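Caderno do laboratório – dezembro
Preensão bimanual, controlador de força interna

Retomei hoje de onde a Nanna Bach tinha parado: o controlador novo já compila no ramo dela (Solo), mas a mão direita entrava em oscilação assim que os dois lados tocavam na peça. Passei a manhã a olhar para gráficos de binário e o culpado era tão parvo que quase me irritei – o filtro passa-baixo da direita corria a 60 Hz e o da esquerda a 80 Hz, sobra de uma afinação antiga que ficou esquecida no ficheiro de configuração. Pus os dois a 80, reiniciei o nó e a oscilação caiu para um nível que já não me assusta.

Depois do almoço voltei ao bloco do furo. O planeador continua a gostar muito de pinças com um dedo de cada mão por cima e outro por baixo, o que em simulação é lindo e na mesa é outra conversa! Quando as pontas de cima ficam tão perto uma da outra, o verificador de colisões começa a rejeitar poses perfeitamente boas. Reduzi a margem entre dedos só para o par de cima, o resto ficou igual. (Hermine, se leres isto: sim, eu sei que a margem devia vir do modelo e não estar escrita à mão. Fica para a próxima.)

Com a margem nova o planeador já aceita a postura que queríamos, com o bloco inclinado entre as duas mãos e a face do furo virada para cima: 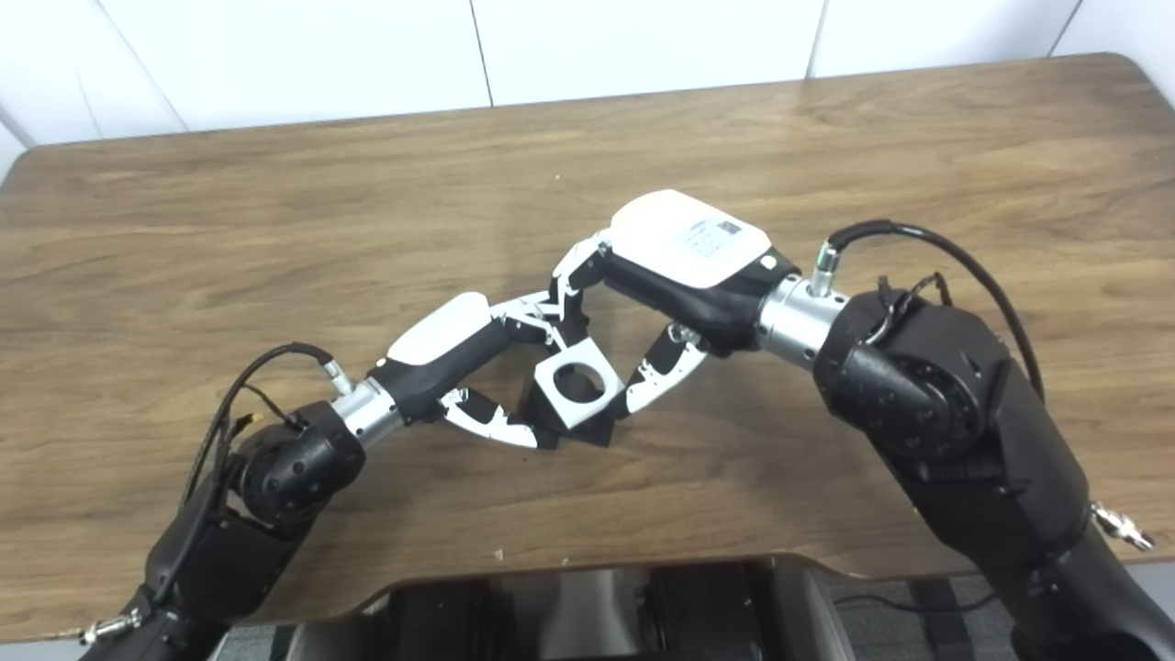 Perceção

A estimativa de pose ainda é o elo fraco. A face branca do bloco dá pouca textura e o estimador agarra-se ao furo, mas com os dedos a tapar as laterais a rotação em torno do eixo do furo fica praticamente à sorte. Corri o registo de ontem outra vez: de 875 fotogramas, 71 saíram com a orientação trocada. Experimentei juntar a cinemática dos dedos como restrição fraca e parece melhorar, só que ainda não medi nada a sério, por isso não vou escrever números aqui.

Por fazer

– Guardar a margem por par de dedos no ficheiro do modelo (falar com a Hermine Hofstetter).
– Repetir o mesmo registo com a restrição cinemática ligada e comparar.
– Passar os ganhos para o repositório comum. Os meus estão só nesta máquina, vergonha.
– Perguntar à Nanna se a transição de contacto precisa mesmo daquela rampa, acho-a lenta.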